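Dec 9, 2019

The parish archive at Skakdale holds a register of 127 names. They belong to the children who were received in the village between the autumn of 1942 and the end of the occupation, and who were entered in the school rolls as nephews, nieces, godchildren and evacuees from the coast. The register was not compiled at the time. To have done so would have been dangerous to every household on it. It was assembled from memory in February 1946, when the postmistress and the two surviving members of the school board sat down with a ruled ledger and wrote out what they could recall.

I have been granted access to the ledger on 3 occasions, and this post sets out what it contains and what it leaves out.

Each entry gives the name under which the child was known in the village. The true name appears beside it in a different ink, where it was known. Farms are identified by the name of the property and never by that of the family, a habit that appears to have outlasted the need for it. Against 10 of the entries there is a short horizontal line in place of a second name. The postmistress explained in a note inside the cover that these children had been too young on arrival to say what they were called, and that no relative had yet written to ask.

Most of the children came by way of Tesgate, where the railway line ended. The stationmaster's house there was used for one night only. From Tesgate they were brought up the valley in the milk cart, usually before dawn, and divided among the farms according to which had beds and which had children of a similar age. Bastos, the largest of the properties, took in the greatest number. Its kitchen accounts have also survived, and they record a steady purchase of flour and lamp oil that no one in authority seems to have questioned.

The village was home to 500 people. It must be assumed that nearly all of the adults knew, and the ledger makes no claim of exceptional courage for any one of them. The note inside the cover states only that "the matter was not discussed." Readers who are accustomed to accounts of individual rescuers may find this unsatisfying. I have come to regard it as the most informative sentence in the document.

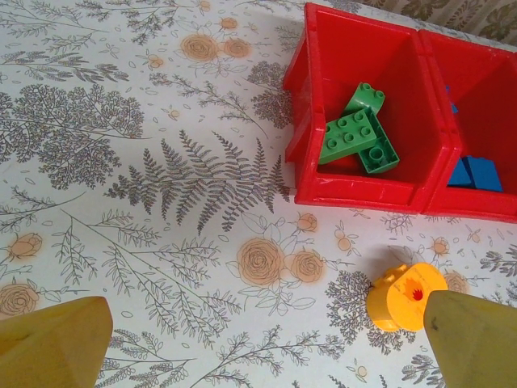

*Green bricks in a red bin, on a fern and rose tablecloth.*

The school played a larger part than earlier accounts have allowed. Attendance was falsified in both directions. Village children were marked present when they were absent, so that the totals would agree with the ration lists, and newcomers were moved between classes before each inspection. One exercise book, now kept with the ledger, contains a full page on which a pupil has practiced writing a new surname. The letters are uneven at the top of the page and quite fluent by the foot of it.

There was one failure. In the winter of 1943 the farm at Wemeck was searched, and two boys and the couple who had sheltered them were taken away. None of the four returned. The ledger gives Wemeck a page of its own, which is otherwise blank. A small stone was placed at the farm gate in later years, and it bears the names of the couple. The names of the boys were added only after a cousin made contact from abroad.

Several questions remain open. The ledger does not say who first approached the village, nor how the money for clothing and false papers was raised. The diocesan correspondence for the period is incomplete — the volumes covering the second half of 1942 have been missing since the building was reroofed — and the municipal files at Tesgate have not yet been cataloged. I have submitted a written request to consult them and will report on their contents in a separate post.

Families who believe that a relative may have been sheltered at Skakdale are invited to write to the parish archive directly. Letters should state the child's approximate age on arrival and any name, true or assumed, by which the child may have been known.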